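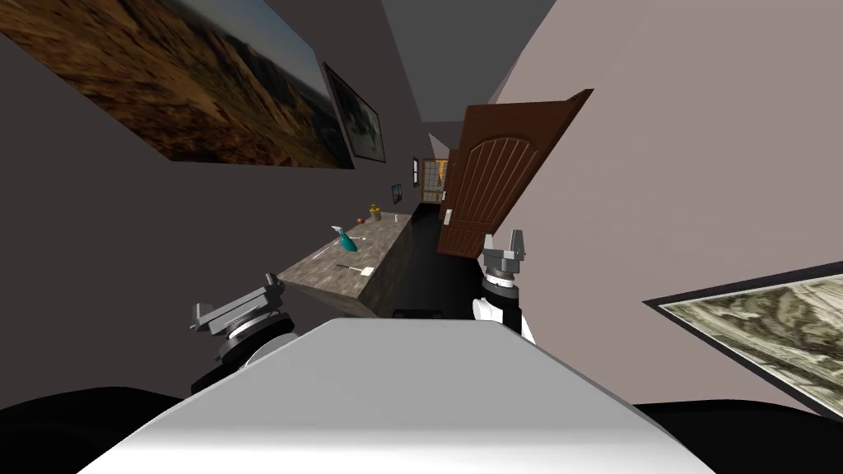
Robot's-eye view in simulation: both grippers raised, with the counter on the left and the open door farther down.

Practice runs in simulated kitchens: what tilting the view taught us

The mobile manipulation group at Wirnolitz spent most of the fall on a question that sounds small. When a two-armed robot learns household tasks from simulated video, how much does it matter that the simulated head always sits at the same angle?

On our real machines, the head never sits at quite the same angle. The neck joint has a little play in it, the floor in the test apartment slopes toward the drain, and the base leans when both arms reach forward. A policy trained on perfectly level views does well in the simulator and then misses the edge of the counter on the real robot. We had been treating this as a calibration problem and recalibrating before every session.

The new approach leaves the calibration alone and changes the training data. Each training run starts in a room built by Kulby, our scene generator, which lays out walls, counters, doors and wall art and then drops small objects onto the surfaces. The head is then given a random pitch and roll before the run begins, and the roll can be large enough that a hallway looks like a ramp. The arms start in a random spread pose as well, so the robot's own grippers and body cover different parts of the view from one run to the next.

We generated 200 rooms for the study. The robot was asked to do three things in each: reach for a named object on the counter, move along the counter without touching it, and pass through an open door. All of the rooms were rendered at modest quality. Small objects at the far end of a long counter can be just a few pixels across, and we left them that way, as they look much the same to the real camera.

Three versions of the policy were compared. The first saw only level views. The second saw tilted views but was not told anything about the tilt. The third, which we call Lindholm, saw the same tilted views and was also asked to predict the tilt as a side task during training. The prediction is thrown away once training is over and costs nothing when the robot runs.

In simulation the level-view policy was slightly ahead on level scenes, as expected. On tilted scenes it fell apart quickly, mostly on the reaching task. The second policy held up better but was slow, with a lot of hesitation near the counter edge. Lindholm kept close to its level-scene performance across the whole range of tilt we tried. Doors turned out to be the easiest of the tasks for every version. Our guess is that a door frame gives strong straight lines to steer by, though we have not tested that separately.

We then ran 60 trials on the real robot in the test apartment, with no recalibration between them. The ordering was the same as in simulation, and the gap between the first policy and the other two was wider than we had predicted. Most of Lindholm's failures on the real robot were grasp failures, with the gripper arriving in the right place and closing too early. That is a separate problem and belongs to the hand controller.

Two points for groups that want to try this. First, keep the robot's body in the rendered view. We ran an early batch with the body and arms hidden to save rendering time, and the resulting policy treated its own real arms as obstacles and stopped. Second, vary the wall art. In our first set of rooms the framed pictures were all hung level at the same height, and the policy learned to read the tilt off them. It did very well until we moved it to a room with bare walls. Kulby now varies the size and position of the pictures and leaves some walls empty.

There are limits. The tilt stays fixed for the length of a run, so nothing in the study covers a head that wobbles while the base is rolling. All of the objects were rigid. The rooms are also narrower than many real kitchens — a leftover from an older project on hallway navigation — and we do not know yet how the method does in open-plan spaces.

The next round will add head motion during the run and a wider set of floor plans. Training for it starts in December on the Prindia cluster, which means shared jobs will queue longer than usual overnight. Groups with deadlines that month should book their time early. The room set and the training settings are on the internal project page under Kulby, and the write-up with the full result tables will be posted there once the grasp failures have been sorted by cause.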